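How to Oil a Cutting Board Without Buying the Kit

Most of the advice on board care is written by people who sell board care. I've owned boards for 14 years and I'm not convinced that half of it does anything. What follows is the short version.

What you need

Food-grade mineral oil from a drugstore, a clean cotton rag, dish soap and coarse salt. Skip the "conditioning system." Rüdiger Reuter swears by the Belline cream and has given me two jars of it. I used one on the left half of a board and plain oil on the right, and by September I couldn't tell the halves apart.

Step 1. Wash it

Hot water, a little soap, both faces. Rinse and stand it on edge overnight. Oil won't soak into a damp board, whatever the label on the bottle says.

Step 2. Deal with smells

Rub with salt and a splash of white vinegar, wait five minutes, rinse, dry again. Lemon halves look nice in videos. They work no better than vinegar and cost more. Neither one will do much for a deep cut that has gone black; you need sandpaper for that.

Step 3. Oil

Pour on a tablespoon and spread it with the rag, going with the grain. Run a corner of the rag along the juice groove and do the edges too, where most people stop short. Leave it for 20 minutes, then wipe off the extra. If the surface feels sticky the next day, you used too much.

Bamboo

Bamboo is a grass, and sellers like to say it needs no oil. Mine went gray and fuzzy in one winter when I believed them. It takes less than maple does, so start with half the amount.

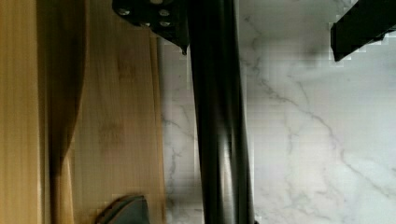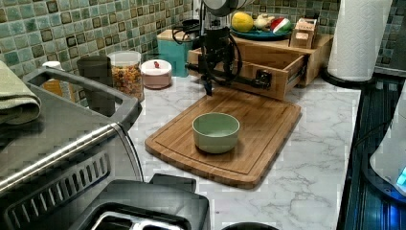
How often? The Saarinen leaflet says weekly. That's a good schedule for selling oil. Drip some water on the board: if it beads, leave the board alone, and if it soaks in, go back to step 1. For me that comes to every couple of months, more when the heating is on.

Don't use olive oil. It can go rancid, and you'll smell it before you see anything. Keep the board out of the dishwasher as well, even if the box has a little dishwasher symbol on it.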